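2025-11-02, absentee and phone bid desk, workshop notes

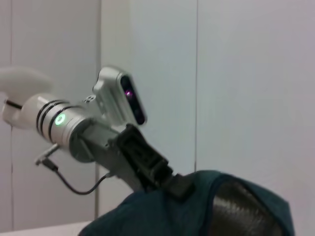 Arm with black gripper holding dark teal fabric, white wall panels behind.

Reconciled the commission bid book against the ledger for the Rudura consignment. 194 lots in the printed catalog, 200 in the database. The extra six are the withdrawn lots from October that were flagged but never removed. Bid entry still accepts them. Asked Arvo to block entry on status W and leave the records in place, as the consignor statements refer to them.

Increment table: checked by hand at each break. The step from 200 up is 20, below that 5. Software agrees except for split bids exactly on 200, where it applied the lower step. Entered 200 / next 205 twice, same result both times. Should be 220. Lena has the old table from Pededano and will compare. Until fixed, the clerk overrides at the rostrum and initials the sheet.

Tie rule: two equal absentee bids, earlier receipt wins. Receipt time is currently the time of keying. Emails that wait overnight lose their place this way. Changed the form so the received time is typed in separately. Old entries not corrected yet. T. Bakke to go through the mailbox.

Phone lines: ran five test calls through the Flistuso switch. Four connected on first dial. The fifth rang out and then dropped the operator's headset as well, had to log back in. Could not repeat it. Call lead set at 5 lots ahead of the bidder's lot. Farhad thinks that is short for the jewelry section, where the pace is faster. Left as is for now, see how the rehearsal goes.

Paddle numbers: phone bidders get their own block so the clerk can tell them from the room. Block overlaps with one reserved for Šindelář. Moved ours up, reprinted the sheets, old sheets shredded.

Open:
- status W block (Arvo)
- step at 200 (Lena, then me)
- received times on old entries (Tormod)
- second number for phone bidders is optional on the form, should be required. Ask Farzad Ahmadpour whether the printed form can still be changed
- headset drop, watch for it

Backup of the bid book taken before the paddle change. Restore not tested.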